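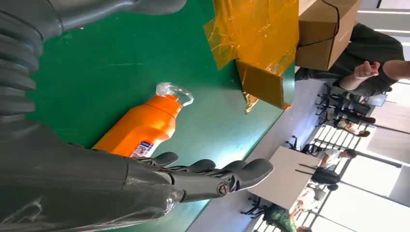 Início Sobre Mesa e Ferramentas Receitas Arquivo Contato

Pesquisar neste blog Pesquisar

1/25/25
Publicado pela autora do blog

A mesa verde ficou! (e uma ode ao papelão)

Quem acompanha o blog desde o ano passado sabe que eu vivia ameaçando trocar a mesa verde. Estava riscada, estava manchada, e eu já tinha até medido o canto para um tampo novo da Meler, branco, lindo, caríssimo. Pois bem, mudei de ideia! A mesa fica. Os risquinhos brancos ficam. E eu passei os últimos dias tão feliz arrumando as coisas em volta dela que resolvi contar tudo por aqui, com os detalhes que só interessam a mim e a mais umas três pessoas.

Primeiro, o verde. Eu tinha esquecido como ele é bom para trabalhar. Tem um pouco de brilho, então a luz bate e volta, mas qualquer coisa que você ponha em cima aparece: um parafuso, um pedaço de fita, uma tampinha. E o laranja! Gente, laranja em cima de verde é uma alegria. Tem uma garrafa laranja de plástico que está morando deitada na mesa, com aquela tampa transparente toda facetada que parece um cristal de lustre, e toda vez que eu olho para ela fico de bom humor. A etiqueta é minúscula, branca e azul, com uns detalhes vermelhos, e as letrinhas são tão pequenas que eu desisto antes de pegar os óculos.

Comprei essa garrafa na Tandik, que para quem não conhece é uma lojinha de utilidades a duas quadras da estação. Entrei para comprar barbante e saí com uma sacola (clássico). O bom da Tandik é que eles deixam as garrafas numa prateleira baixa, misturadas com regador, funil e borrifador, e você tem que ir garimpando. Eu adoro garimpar. Levei 15 reais de garrafa e fiquei achando que tinha feito o negócio do século.

O filme amarelo

Agora a parte que me deixa mais animada: o filme plástico âmbar! Se você já embrulhou alguma coisa com ele, sabe do que estou falando. É um amarelo puxado para o mel, translúcido, e quando amassa forma umas dobras que brilham que é uma coisa. Eu deveria ter guardado a sobra enrolada no tubo, como uma pessoa organizada. Em vez disso ela vive em cima da mesa, amassada em camadas, meio enroscada num pedaço de papelão, e eu não tenho coragem de tirar dali porque está bonito.

Encomendei o rolo da Vurar, de 300 metros. Eu sei, eu sei. Trezentos metros de filme para uma pessoa que embrulha meia dúzia de pacotes por mês. Mas o rolo menor custava quase a mesma coisa e a cor era só aquele transparente comum, sem graça nenhuma. Com o âmbar, qualquer caixa vira presente. Já embrulhei pote de geleia, já embrulhei livro, já embrulhei um vaso que ia para o outro lado da cidade (chegou inteiro!).

Algumas coisas que aprendi mexendo com ele:

Ele gruda em si mesmo com muita vontade. Se a ponta dobrou, corte aquele pedaço e comece de novo – tentar desgrudar com a unha é perder a tarde.

Tesoura comprida funciona melhor que estilete. Com o estilete o filme corre, enruga e rasga em tirinhas, e as tirinhas ficam penduradas em tudo, principalmente na beirada do papelão.

Duas voltas bastam para um pacote leve. Para coisa de vidro eu dou quatro e ainda ponho uma folha de papelão de cada lado.

Dá para reaproveitar a sobra amassada como enchimento. Fica fofinha e ocupa bem o espaço dos cantos.

Papelão, meu amor

E aqui chego ao assunto que me domina: papelão. Eu guardo papelão como outras pessoas guardam sapato. Pedaço liso, então, daqueles sem dobra no meio, é ouro. Serve de base para cortar, de divisória, de apoio para pintar, de bandeja para levar coisa pingando até a pia. Na semana passada eu usei o mesmo pedaço para quatro dessas funções e ele continua firme.

A caixa do canto da mesa também tem história. Ela veio com a encomenda da Calimlim, que é de onde eu trago os cadernos de papel grosso, e tem um tamanho perfeito: cabe embaixo do braço e fica em pé sozinha. Está lá no cantinho, perto da beirada, com um cabo preto fininho jogado por cima, descendo pela frente. Tenho uma teoria de que toda casa tem pelo menos uma caixa com um cabo pendurado, e que ninguém nessas casas sabe direito de onde é o cabo. O meu eu prometo identificar em fevereiro. Vai para a lista!

Falando em lista, aproveitei o embalo e separei as caixas por tamanho. As bem pequenas vão dentro das médias, as médias dentro de uma grandona, e as que já estão moles vão para a reciclagem sem choro (com um pouquinho de choro). O que mudou a minha vida foi parar de desmontar todas. Antes eu achatava tudo para economizar espaço e depois gastava metade do rolo de fita montando de novo. Agora deixo montadas as que uso sempre, e achatadas só as outras.

Sobre limpar a mesa

Várias leitoras me perguntaram no último post como eu limpo o tampo. Pano úmido, uma gota de detergente neutro em 200 ml de água, e pano seco em seguida. Só isso. Tentei tirar os riscos brancos com uma pasta que me recomendaram e eles ficaram exatamente iguais, só que com cheiro de limão. As marcas de dedo saem, voltam, saem, voltam. Parei de brigar. Uma mesa em que se trabalha tem marca mesmo, e eu acho que ela fica mais simpática assim.

O tampo branco da Meler, aliás, ia me custar 187 reais só de entrega, porque o meu prédio não tem elevador de carga. Com esse dinheiro eu compro filme âmbar até a aposentadoria!

Próximos planos: quero achar um suporte de parede para o rolo, mas um que aceite rolo largo, porque os que vi até agora são todos para papel de presente. Se alguém tiver uma indicação, deixe nos comentários, por favor. Também estou pensando em fazer umas etiquetas de papelão furadas, com barbante (finalmente usando o barbante da Tandik), e no próximo post mostro se deu certo – já separei os retalhos e o furador.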